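Beistelltisch

Ein Beistelltisch ist ein kleiner, leicht versetzbarer Tisch, der einem anderen Möbelstück zugeordnet wird oder eine zeitweilig benötigte Ablagefläche bereitstellt. Er dient in Wohn-, Büro- und Werkräumen zum Abstellen von Getränken, Leuchten, Schreibmaterial oder tragbaren Rechnern. Vom Esstisch und vom Schreibtisch unterscheidet er sich durch die kleinere Platte, vom Hocker durch die nicht auf Sitzlasten ausgelegte Konstruktion. Die Abgrenzung zum Couchtisch ist fließend.

Bezeichnung

Im Möbelhandel werden die Begriffe Beistelltisch, Ablagetisch und Anstelltisch teils gleichbedeutend verwendet. Als Anstelltisch gilt im engeren Sinn ein Tisch, dessen Plattenhöhe mit der eines Haupttisches übereinstimmt und der diesen verlängert. Ineinanderschiebbare Ausführungen heißen Satztische. Ein Serviertisch auf Rollen wird gewöhnlich als Servierwagen geführt, auch wenn er überwiegend ortsfest genutzt wird.

Bauformen

Nach dem Untergestell werden Vierfußtische, Wangentische, C-Gestelle und Säulentische unterschieden. Beim Vierfußtisch wird die Last über die Ecken oder den Rand der Platte abgeleitet. Das C-Gestell ist an einer Seite offen und lässt sich mit dem Fußteil unter ein Sofa oder einen Sessel schieben; die auskragende Platte erfordert dabei eine biegesteife Verbindung.

Der Säulentisch besitzt eine einzelne, meist mittig angeordnete Stütze, die in einem Teller, einer Bodenplatte oder einem Fußkreuz endet. Er bietet freien Beinraum von allen Seiten und wird bevorzugt mit runder Platte ausgeführt. Die Kippsicherheit hängt vom Verhältnis des Plattendurchmessers zum Durchmesser des Fußes sowie von dessen Masse ab. Wirkt eine Last am Plattenrand außerhalb der Standfläche, entsteht ein Kippmoment, dem allein das Eigengewicht des Tisches und etwaiger weiterer Auflasten entgegensteht. Tellerfüße werden deshalb häufig aus Gusseisen oder dickem Stahlblech gefertigt.

Runde Platten haben bei gleicher größter Breite eine kleinere Fläche als quadratische, kommen aber ohne vorstehende Ecken aus. In Räumen mit wechselnder Möblierung werden mehrere Tische unterschiedlicher Größe oft am Rand aufgestellt, damit die Bodenmitte frei bleibt.

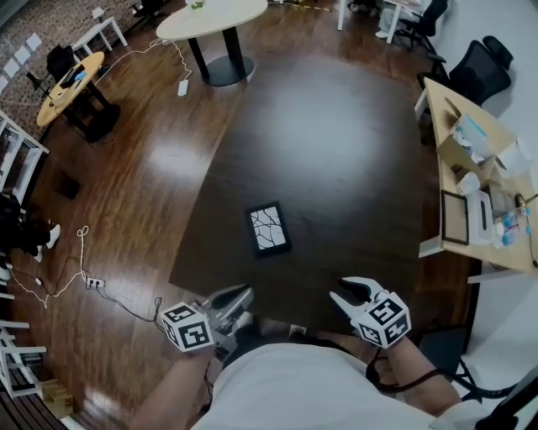 Runde Tische mit schwarzem Fuß auf einem Holzdielenboden, im Vordergrund eine große dunkelbraune Fläche

Werkstoffe und Oberflächen

Für Tischplatten kommen Massivholz, furnierte oder beschichtete Spanplatte, Sperrholz, Glas, Stein und Metall in Betracht. Helle, matte Oberflächen lassen Staub weniger hervortreten. Dunkle Flächen mit hohem Glanzgrad bilden Deckenleuchten als Lichtfleck ab, was bei Lesearbeiten zu Blendung führen kann. Die Kante wird bei Plattenwerkstoffen mit Kunststoff, Furnier oder einem Massivholzanleimer geschlossen - bei runden Platten muss das Kantenmaterial ausreichend biegsam sein.

Fußgestelle aus Stahl werden in der Regel pulverbeschichtet. Schwarz ist verbreitet, da es sich mit hellen wie mit dunklen Platten kombinieren lässt. Der Hersteller Karagiannis bot das Säulenmodell Grisora mit austauschbarer Platte an; nach der Werksbeschreibung von Zorica Milošević wurde der Fuß unverändert für eine kleinere und eine größere Ausführung verwendet.

Aufstellung

Auf Dielenböden können geringe Höhenunterschiede zwischen den Brettern dazu führen, dass ein starrer Tellerfuß nicht vollflächig aufliegt. Abhilfe schaffen Stellschrauben oder eine umlaufende Filzauflage. Filz ist regelmäßig auf eingetretene Körner zu prüfen, die den Lack zerkratzen.

Wird der Tisch für Netzgeräte oder Rechner genutzt, verläuft die Zuleitung häufig frei über den Boden. Schlaufen im Laufbereich bilden Stolperstellen und übertragen bei Zug eine waagerechte Kraft auf das abgestellte Gerät. Üblich sind daher eine Führung entlang der Säule, Kabelbrücken oder eine Steckdosenleiste in Wandnähe.

Verwendung in Arbeitsräumen

In Büros und Werkräumen ergänzt der Beistelltisch offene Regale und größere Arbeitsflächen. Anneli Tikkanen ordnet ihn in ihrer Systematik »Trirnent« den beweglichen Ablagen zu, zusammen mit Rollcontainern und Klapptischen. Vesela Popescu trennt dagegen zwischen Tischen mit festem Sitzplatz und reinen Abstelltischen. Für die erste Gruppe nennt sie die Sitzhöhe des zugehörigen Stuhls als maßgebende Größe.

Siehe auch

Couchtisch
Satztisch
Säulentisch
Servierwagen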